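Thread on covering a worktable with paper. I've been doing this at Cludeck for a while now and people keep asking what we use, so I'm putting it in one place.

1/ The paper is plain white, uncoated, off a roll. We buy it from Konovport. A roll is 400 feet and costs more to ship than I'd like. It goes on the big table in the workroom and stays there until it looks bad.

2/ I used to wipe the bare wood down every evening. Light wood shows everything, and the cleaner raised the grain in a couple of spots. Paper is less work and I like the look of small items on white.

3/ Cutting: roll it out on the floor first, not on the table. Let it sit overnight with something flat on the ends. Fresh off the roll it wants to curl back up and it will take your box and your bottle with it.

4/ Up close it's a very plain surface. When it's new there is almost nothing for your eye to land on.
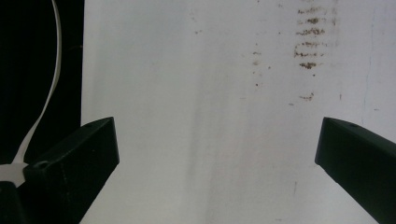
Grerus
Workroom setup and packing, Cludeck

5/ Thickness matters more than I expected. The first paper I bought was close to newsprint and it tore wherever something got dragged. The one we use now is heavier. You can slide a carton on it all afternoon and get a gray scuff, no hole.

6/ I don't run the sheet all the way out to every edge. It covers most of the table and I leave some wood showing. If the sheet hangs over the front, somebody leans on it and it creeps.

7/ Tape. Gray tape for us, because we have a lot of it. I stopped using clear packing tape after I spent a whole evening in December picking it off the wood with a fingernail. It had been down for months.

8/ Press the tape down, then check it again the next morning. Corners lift first.

9/ What goes on the table: as little as possible. Small cartons to the left, bottles toward the middle or right. That's habit more than a rule, but once everyone in a room has the same habit it saves a lot of reaching.

10/ Cartons stay open while they're being worked with. Flap up, so you can tell from across the room that it isn't done. A closed flap means leave it alone. We have never written this down anywhere until this post.

11/ Bottles stand up. Cap on, always. I've had one bad spill on the paper and it went straight through to the wood before I got back with a towel. The stain is still under there.

12/ Current state of the table, with the blue carton on the left and the blue bottle with the white cap. The paper has its scuffs, and a little row of dark marks next to the bottle.

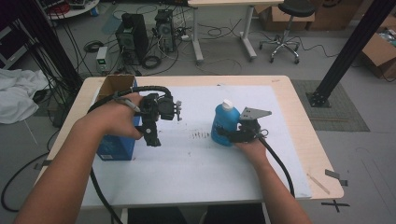 Last edited May 1, 2023

13/ On the dark marks: small ones like that don't bother me. I change the sheet when the marks start to get in the way of seeing what's on it. By that measure this one has time left.

14/ Don't try to erase them. I tried a white eraser on an older sheet and it roughed up the surface, and after that it picked up dirt twice as fast. A smudge that you leave alone stays the same size.

15/ The stick near the corner is thin and wooden. We keep a few like it around. Good for scraping up tape ends without scratching the table – a metal ruler will scratch it, I have the line to prove it.

16/ The strip of gray tape at the right edge is the same tape as in post 7. A roll of it was 13 dollars last time I bought any. You can pay less, but the cheap one I tried left glue behind.

17/ Floor: light gray concrete. Black tape shows up well on it, so that's what I'd pick for any floor mark. A cross is easier to find again than a dot. Sweep before you stick it down or it won't last a week.

18/ The cables on the floor behind the table are next on my list. I coil the spare length and that helps for a day or two. Then it's a tangle again. If you have a way of doing this that holds up on bare concrete, please reply.

19/ Table itself: light wood top, bought used from Mösli when they cleared out a storeroom. The seller told me the design goes back to 1950. I have no idea if that's true. It doesn't wobble and I can clean under it.

20/ Someone asked by message if a cutting mat would be better. For cutting, yes. For setting things out, I still prefer paper. A mat has lines all over it and small dark items disappear on green.

21/ Someone else asked about white laminate board. I looked at it. It's shiny under the overhead lights and it needs wiping, so I'm back to the thing I was trying to get away from. Paper is dull and that suits me.

22/ Changing the sheet, start to finish: clear the table, peel the tape from the short ends first, roll the old sheet up with the dirt inside, wipe the wood, let it dry, lay the new one. I do it alone. Two people is easier for the laying part – one at each end.

23/ Old sheets don't go straight in the recycling. The clean parts get torn up for stuffing. I filled a good few cartons with the last one. The marked parts and anything with tape on it go out.

24/ I bought a pack of 200 precut sheets once, thinking it would save time. They were too small for this table, so there was always a seam in the middle, and bottles catch on a seam. Still have most of the pack. Fine for wrapping.

25/ I'll add to this when I've tried the brown paper that Konovport sent as a sample. It's on the shelf, still rolled.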